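Branden Biographical Register: interim report to the Fekete Fund, May

Prepared by Malathi Reddy, project editor

Progress is slower than the plan promised, and I would sooner say so now than in the final report. The application spoke of 200 finished entries on patrons, paymasters and minor officeholders by this point. We have drafts for most of them. Drafts are cheap. Entries with two independent sources for every date are what you are paying for, and there are far fewer of those.

The trouble is with the older printed pedigrees. Wafula Mabula checked 10 of them against parish registers and found that several had copied each other, errors included. One baronet is given 2 marriages on the strength of a single footnote. I have taken the second wife out until someone shows me a record of her.

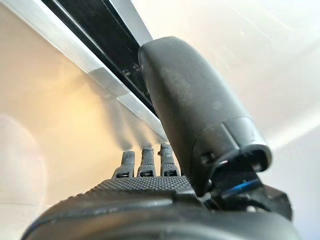
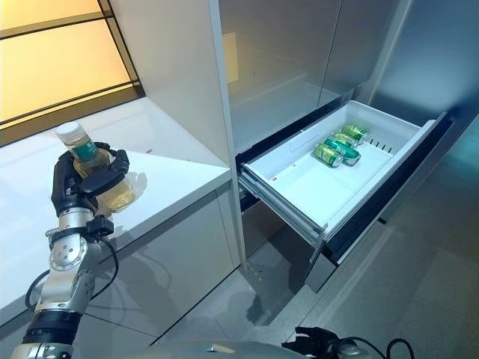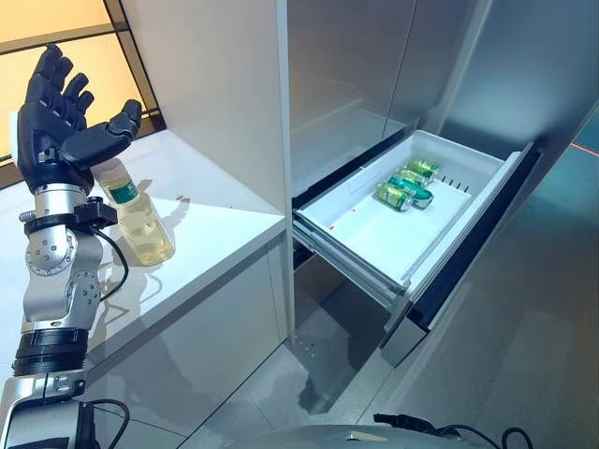 Robotic hands, three pictures; the second shows it holding a bottle.

Venkatesh D'Souza has moved the source index into Gasix. The supplier told us it would match variant spellings of surnames by itself. It matches some. It also merged a father and son who shared a name and a title, and Hilde Vandenberghe spent much of a week pulling them apart again. I am not persuaded the time saved is real, and I have asked for a log before we renew.

Spending is within budget, apart from copying fees at the Laven archive, where we are $2000 over. Cameron Aitken believes the fees can be bargained down. I have not counted on it – the revised table assumes we pay in full.

Next period:
Finish source checks on the officeholders, letters A to F
Decide whether to keep the portrait notes, which few readers have asked for
Send the first batch to outside readers

I would ask the Fund not to announce a publication date yet.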